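Ticket: Save carry-over from the Widosden demo fails on second profile
Product: Clastotel (full game), Oletti storefront build
Reported by: Sajib Samarakoon
Assigned to: Hsiu-ying Wu
Opened: 01/08/2020
Status: Resolved, workaround in place, patch pending

Report
Player finished the Widosden demo with a level 7 party and 200 crystals. On starting the full game, the import prompt appears on profile 1 but not on profile 2. The demo save belongs to profile 2. Reinstalling the full game made no difference. Deleting and recreating profile 2 was not attempted.

Hsiu-ying Wu
Reproduced on a clean install. The import check runs once, at first launch, and reads only the active profile. If profile 1 launches the game first, the check finds no demo data and writes a "no import" flag to the shared settings file. Profile 2 then reads the same flag and skips the prompt. Launch order is the trigger. Level and crystal count have no effect.
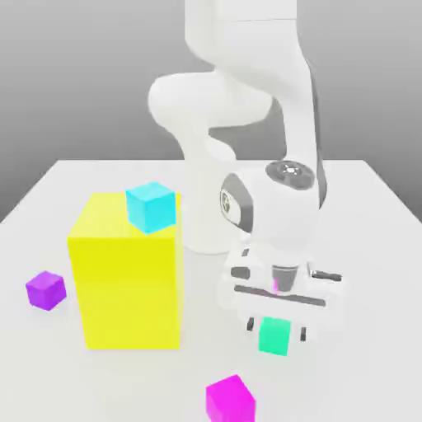
The import routine was last changed in May, when the shared settings file was introduced for the Bepari chapter. Before that, each profile kept its own flag. I compared the two versions and the only relevant difference is the write path. Test saves came from the workshop stage. Loading that save directly from the debug menu gives the correct party and inventory, so the save data itself is intact.

Meifang Qian
Does the flag survive an uninstall? Sajib's player reinstalled and still had no prompt.

Hsiu-ying Wu
Yes. The settings file sits outside the install folder and is left behind by the uninstaller. Logged separately.

Workaround
1. Close the game and the Oletti client.
2. Back up the settings folder.
3. Open settings.cfg and delete the line beginning with import_checked.
4. Start the client and switch to the profile that holds the demo save.
5. Launch the game. The prompt appears before the title menu.

Do not start a new game before step 5. Demo rewards cannot be merged into an existing campaign.

Sajib Samarakoon
Player confirms the prompt now appears on profile 2. Crystals and costumes carried over. Party level shows as 4.

Hsiu-ying Wu
Level 4 is the import cap. The prompt text does not mention it. Passed to Duangjai Inthanon for a wording change.

Fix
Flag moved back to the profile folder. The old shared flag is ignored on read. Passed on 3 test profiles in every launch order. Scheduled for the next patch.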